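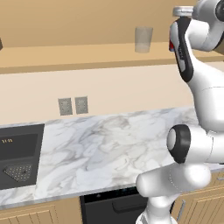

The simulated kitchen, with the arm up by the shelf and the glass to its left.

1 Aug 2025

Our summer project group has been at it long enough now that I should write something down. There are four of us: Faustine Chevalier, Pascal Pons, Maxence Boyer and me. Marcelle Chauvin supervises, and she lets us get on with it between meetings.

The task is to get a glass off a high shelf and onto the counter in simulation. We named the project Nemell early on and nobody has suggested anything better. The kitchen came to us from last year's group, along with a folder of notes that Capucine Gilbert wrote before she graduated. Her notes are the main reason we had anything running in the first month.

I work on the reaching part. The shelf is high, so the arm has to stretch up and over the counter, and the elbow ends up in awkward places. My first planner looked only at the hand. It found a path for the gripper and let the rest of the arm go wherever it went, and several times that meant straight into the counter. I now check every link against the countertop and the shelf. It is slower, but the paths are ones I would be willing to run.

Pascal does the grasp. A see-through glass is hard to pick out in a rendered image, especially against a plain beige wall, and his detector kept losing the rim. He made a training set of 2053 renders with the light and the glass position changed each time. We held back 75 of them for testing and he has been going through the misses by hand. Most are cases where the glass is partly behind the arm – that one is partly my fault, and I am going to try a different starting pose.

Faustine wrote the script that runs everything overnight. The last batch was 800 attempts. She logs the joint angles and the point where each run stopped, so in the morning we can sort the failures and see who has to fix what. Maxence has the placing step, and he can't do much until the rest of us hand him a glass that is still upright. In the meantime he has been cleaning up the object files. Two of the cabinet doors had collision shapes that didn't match what was drawn, and fixing those cleared up some crashes we had blamed on the planner.

Next I want to change how the hand comes in. At the moment it moves sideways along the shelf, and a small error knocks the glass before the fingers close. Marcelle suggested coming from the front and a little above. I have a version of that half written.

We show the project in October. Before then I also need to write the section on joint limits, and Pascal owes me two figures for it.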